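Edge-glued board

An edge-glued board is a flat wooden panel made by gluing narrow strips of solid wood side by side along their long edges. Such boards are used for cutting boards, tabletops, shelves, stair treads and workbench tops. They are also called strip boards or, in some regions, laminated boards, although the second name is more often used for panels built up in layers.

History

Joining boards at the edge is an old practice, and glued panels are found in chests and doors from many periods. In the town of Varnness, strip boards were a household trade until the Olen works opened beside the river. At its largest the works employed 110 people and shipped 1,231 panels in one July, mostly to furniture makers in Jesside. Production later moved to smaller shops, several of which are still open.

Construction

Strips are cut from dried lumber and planed so that their edges meet without gaps. Glue is spread on the edges, and the strips are pressed together with clamps until it sets. The panel is then planed or sanded flat and trimmed to size.

The direction of the growth rings affects how a panel moves. Some makers turn every other strip over so that the rings alternate, which spreads any cupping across the panel. Others place all the strips the same way up for a more even look and depend on battens to hold the panel flat. Writer Solène Lacroix prefers the first method for panels wider than the length of a forearm.

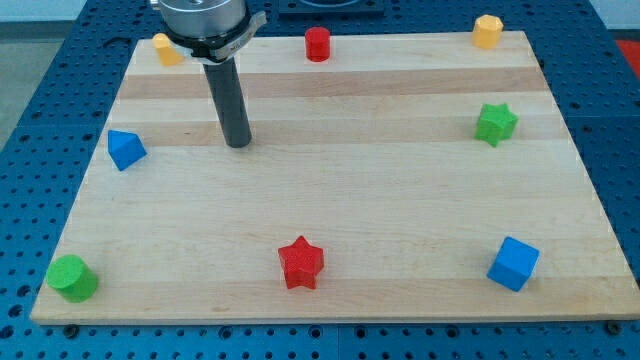

A light-colored strip board with alternating lighter and darker bands.

Appearance

Because strips may come from different trees, or from different parts of one tree, their color often varies. Makers may sort strips by shade before gluing or leave them mixed. Sapwood is usually paler than heartwood. Maple, beech and birch give light panels, while walnut and cherry give darker ones.

Care

Boards used with food are washed by hand and dried standing on edge. Soaking can swell the wood and open the joints. Sevim Saraç, a teacher at the Yao craft school, advises oiling a new board once a day for 7 days and then whenever the surface looks dull. Shallow cuts can be sanded out. An open joint can be cleaned and glued again if the strips on both sides are sound.

See also

Butcher block
Plywood
Wood glue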